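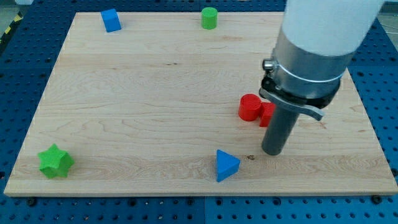 Kosico will start selling its children's shape blocks in stores in August, the toy maker said. The first run is 3,000 sets, painted in red, blue and green. Shapes include cubes, cylinders, stars and triangular prisms.

Designer Genowefa Piątek said the star took the longest to get right. "The early points were too sharp, so we rounded them," she said.

Some 1,000 sets will go to the Skikholm store first – the rest ship to Ustadum a few weeks later.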